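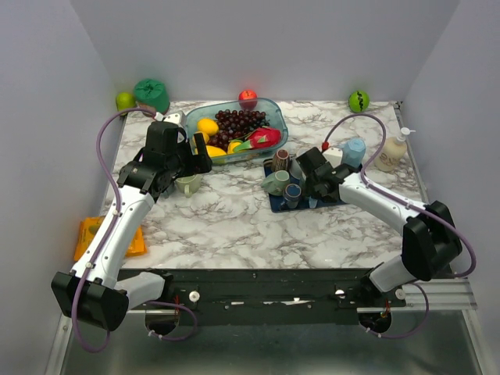
Sketching at the Fudumero market – ink or pencil first?

Posted by linseed_pete

I've been going down to the covered market at Fudumero early in the morning to draw the fish sellers and the people waiting for the bus outside. I've filled 31 pages since September and I like maybe four of them. My problem is that I start in pencil, get the figure about right, and by the time I go over it in ink the thing has gone stiff. The pencil version always looks better than the finished one.

Do you people go straight to ink for moving figures? I'm using a fountain pen and a cheap sketchbook with thin paper.

Posted by graygoose

Straight to ink. You'll ruin a lot of pages and then you'll ruin fewer. The stiffness comes from tracing yourself. When you ink over pencil you are looking at the pencil line and the man with the fish has gone out of your head.

Posted by Halima Nnaji

I don't agree that it has to be one or the other. I use a very light pencil for where the head, hips and feet go, and nothing else. No outlines. Then ink. It takes maybe ten seconds and it keeps me from running out of page at the ankles, which I used to do all the time.

For what it's worth I learned this from an evening class in Ustberg. The teacher made us draw the same bus queue over and over for a whole term. Very dull, and I still use it every week.

Posted by linseed_pete

Running out of page at the ankles is exactly me. Half my fish sellers have no feet.

Posted by graygoose

They're behind a counter, they don't need feet.

Posted by marlow_b

What about leaving them in pencil? Pete says himself that the pencil versions look better. There's no law that a drawing has to end up in ink. I have a drawer full of pencil sketches from when I worked on the ferries and they've held up fine for decades. A bit of smudging on facing pages, that's all.

Posted by Saulius Rimkutė

Second this. A soft pencil on paper with some tooth will give you darks as strong as you need for market work. The thin paper is a bigger problem than the pen. With a fountain pen you get feathering and show-through, so you only get to use one side. I switched to Pradico sketchbooks, the heavier ones, and stopped fighting the paper. They're not cheap.

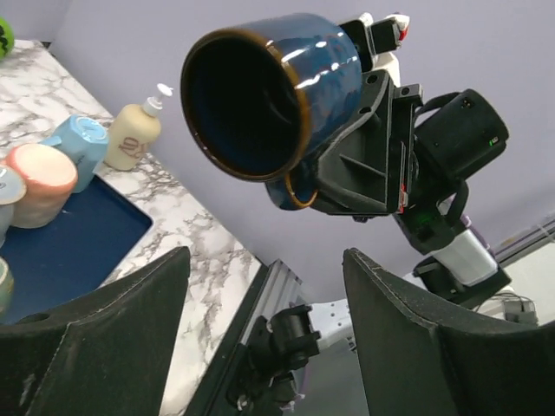 The other thing I would say is to draw smaller. If the figure is the height of your thumb you can get the whole gesture down before the person moves. You can always make a bigger drawing at home from three or four small ones. The painters who did harbors and markets mostly worked like that. Small notes on the spot, then the real composition in the studio, with color notes written in the margins.

Posted by graygoose

Disagree on working small with a beginner. Small figures hide bad drawing. You think you have caught the pose and then you blow it up and there's no shoulder in it. I would go the other way, one figure to a page, arm moving from the elbow.

Posted by Saulius Rimkutė

I don't think he's a beginner, he has done 31 pages in that market. And blowing it up and finding no shoulder is useful. Next time you look for the shoulder.

Posted by Halima Nnaji

Depends where you're standing too. In a crowded aisle you can't open a big book and swing your arm. I've tried. I got told off by a man with a handcart.

Posted by linseed_pete

The aisle is narrow, yes. I stand by a pillar near the flower stall and use a book that fits in a coat pocket. One figure to a page would still be fairly small.

I checked the paper and it's 80-something gram, so that explains the show-through. Is there something between that and the Pradico? I go through a lot of paper and don't want to feel I'm wasting it.

Posted by marlow_b

Buy loose sheets and fold them. I get a pack of 500 from an office supplier, a heavier weight than copier paper, fold a dozen at a time and clip them to a board. When they're full they go in a box. No precious book, no guilt about bad pages.

Posted by tansy

New here, but I do the same as marlow_b and it changed how much I draw. I did up to 41 small sketches in one morning at a cattle sale. Most are two lines and a hat. The animals are easier than the farmers, since a cow goes back to the same position if you wait.

Posted by graygoose

Agreed about cows. Goats, no.

I'll give some ground on pencil, by the way. I went through my own box last night and the drawings I'd keep are split fairly evenly. I still say don't ink over a finished pencil drawing. Do one or the other, or Halima's dots.

Posted by Halima Nnaji

They're marks, not dots, but thank you.

Pete, if you want to look at someone who handled crowds well, try to find the Agbayani book of street studies. The library in Ustberg has it and will lend it out. Look at how many of the people at the back are only a collar and an ear.

Posted by linseed_pete

I've put in a request for it. I went back this morning with folded sheets and tried the head, hips and feet marks, then ink. Got nine done before my hands were too cold. Two are decent, and one has a woman lifting a crate where you can feel the weight of it. The rest are still stiff, but they all have feet.

I'll try a morning with only a soft pencil next and post both lots together. Does anyone fix their pencil pages, or do you just put up with the smudging?

Posted by marlow_b

I put up with it. A sheet of tissue between the pages if it's one I care about.

Posted by Saulius Rimkutė

Fixative, outdoors, two light coats. Let the first one dry before you do the second.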